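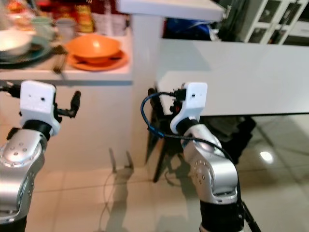
When Stornora opened its neighbourhood discussion service to the public, members could post under any name they wished and report one another by pressing a single button. The button remains, but much of what happens after it is pressed has changed. Dewanti Siregar, Head of Member Appeals, spoke to us in January about the new appeals procedure and the people who operate it.

Ms Siregar joined from Pratley, where she had handled complaints about classified advertisements. She describes the system she inherited as quick and poorly explained. "A member whose post had been removed received a message of one line," she said. "It gave the number of the rule. It did not say which words had broken it, and there was no address to which a reply could be sent. People wrote to the billing department instead, and the billing department was very patient with them."

Under the present arrangements, every removal notice quotes the passage concerned and names the rule in full. The member may appeal from the notice itself, in no more than 200 words. The appeal is read by a reviewer who took no part in the first decision, and an answer is due within 4 working days.

The word limit drew objections when it was put out for comment. Ms Siregar accepts that it is tight for some cases, particularly those arising from a long quarrel between neighbours. "We do grant more room when it is asked for," she said. "I would like that to be stated more clearly on the form, and it will be at the next revision."

Appeals are handled by a team of 8 reviewers under Maja Wasilewska, who also took part in our conversation. Each reviewer works in at least two languages. Mrs Wasilewska was firm that translation software alone is not sufficient for this work. "There are Polish expressions that look like threats in English and are what my aunt says when the bus is late," she said. "The reverse is also true, and those are the ones that worry me."

Asked which kind of appeal takes longest, she named local politics without hesitation. Planning disputes, parking and the conduct of parish meetings produce a steady flow of reports, many of them made by people who simply disagree with the post. Reviewers are instructed to disregard the number of reports received. A post reported by forty members is read in the same way as a post reported by one.

We asked whether organised reporting remained a difficulty. Ms Siregar confirmed that it did. Accounts found to have taken part in it lose access to the report button for a period – a measure suggested by Man-sik Ban, who designed the reporting screens. Posting rights are left untouched. "Mr Ban's argument was that the penalty should fit the part of the service that had been misused," she said. "I was doubtful at first. I thought it too mild, and I am less sure of that now."

The procedure has been examined from outside by Urszula Piątek of the consultancy Nowicki, whose report was given to members in full. It found the written decisions clear and the tone at times rather cold. It was more critical of the treatment of suspended accounts, whose holders must prove their identity before an appeal can be opened. Ms Siregar did not dispute the finding. A second route, using a code sent by post, is being prepared for members who do not wish to supply a document.

On the question of automatic removal, both speakers were cautious. The Wirar filter, which checks new posts for known spam links, acts without a human decision. It is not used for insults, harassment or anything else that depends on meaning. "I am sometimes asked whether I expect there to be reviewers at all in 2045," Mrs Wasilewska said. "I shall be retired. I hope that somebody will still be reading the replies."

Members may request a copy of any decision made about their own posts. Requests should be sent through the account page and marked for the attention of Eugeniusz Makowska, Records.

We use cookies to remember your settings and to understand how this site is used. By continuing to browse you agree to our use of cookies. Accept | Manage settings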